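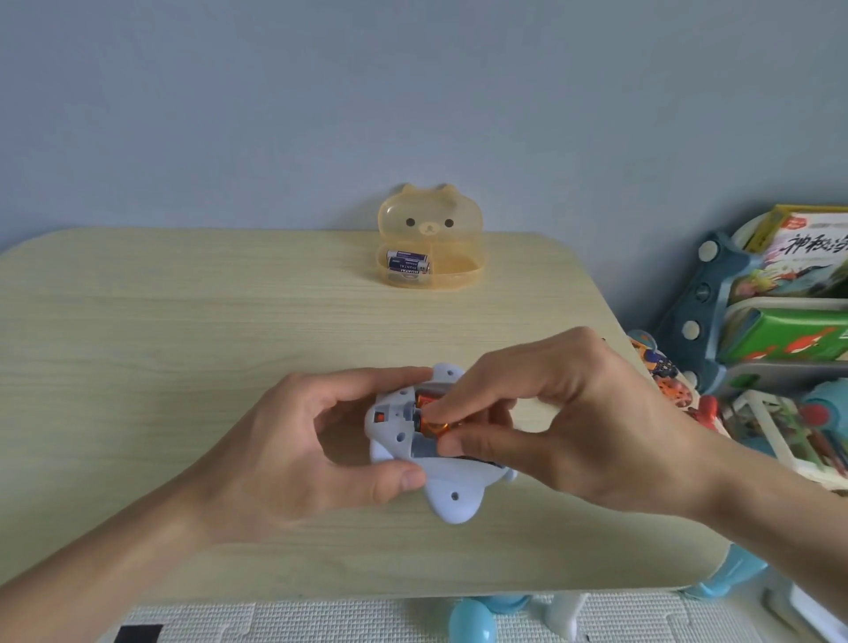
Workshop Tips: Battery Toys in the Junior Robotics Club

Geeta Chaturvedi, Drukis Robotics Club
December 2022

These notes cover the first unit, in which members service a battery toy before they are given a motor kit. The skills carry over directly to the Trendlow chassis used in the second unit.

Opening the toy

Most small toys close the battery door with one screw, which may stay captive in the door. Use a Phillips driver that fills the slot. A tip that is too small rounds the head, and a rounded head on soft steel usually means drilling. Press down harder than you turn. If the screw lifts out completely, put it in a lidded box straight away.

Hold the toy in the palm, compartment up, with the fingers wrapped underneath. Laid flat on the table, a curved body rocks and the cells spring out.

Fitting the cells

Find the polarity marks molded into the floor of the compartment. Side-by-side cells normally point in opposite directions, but check each bay. Put the flat (negative) end against the spring first, compress it, then press the other end down with the thumb. Going in positive end first bends the spring sideways, and it may then slip past the cell and touch the casing of its neighbor.

Replace all the cells in a toy together. Do not mix brands, ages or chemistries. A weak cell in series with fresh ones can be driven into reverse and will leak.

Storing cells

A small plastic box with dividers is enough. Keep one compartment for tested cells and one for cells taken out of toys. Lay the cells parallel, and never keep loose screws or paper clips with them. Button cells are not used in this unit and should not be in the room with young children.

Testing

Set the meter to DC volts. A new alkaline AA reads between 1.5 and 1.6 volts. Below 1.3, move it to a wall clock or recycle it. An open-circuit reading flatters an old cell, so test under a small load: a 10-ohm resistor across the terminals for 2 seconds, reading while it is connected.

Cleaning contacts

White crust on a contact is residue from an alkaline leak. Wear gloves. Dab with a cotton swab and white vinegar, wipe with a damp swab, dry fully, then polish with a pencil eraser. Contacts that have turned green and thin should be replaced. Adalberto Bezerra keeps spare springs in drawer 9 of the parts cabinet.

Closing up

Turn the screw counterclockwise until it clicks into the old thread, then tighten. Stop when the door is flush. Switch off before putting the toy away, and remove the cells if it will not be used before the August session.

Log sheets go in the blue folder in Room 409.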